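Hot Water Settings in the Ralwood Building

The hot water plant at Ralwood was rebalanced in March after repeated complaints of slow delivery to the upper floors. Storage temperature had drifted well under the setpoint, and the return line from the fourth floor was carrying almost no flow. The mixing valve on the kitchenette branch had also seized partly closed.

Frerichs replaced the valve and the circulation pump, then reset each return by hand. The riser serves 72 outlets. Of these, 20 took longer than a minute to reach temperature before the work, most of them at the Skorkville Road end, where the branch runs are longest.
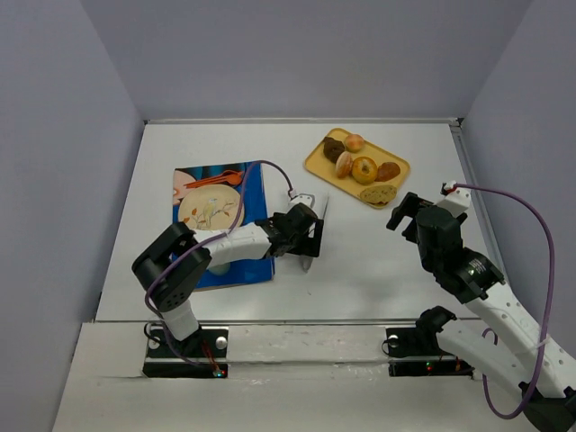 After balancing, the slowest outlet reached temperature in 92 seconds, down from almost four minutes. It sits on an unrecirculated branch, and further improvement would require new pipe. A quote for that work is expected from the Nirnstead office before the summer shutdown.

Tenants should run any tap left unused for a week or more until the water is fully hot. Please do not adjust the isolating valves under sinks, as this upsets the balance on the whole floor. Report slow or lukewarm outlets to extension 2230 with the room number and time of day.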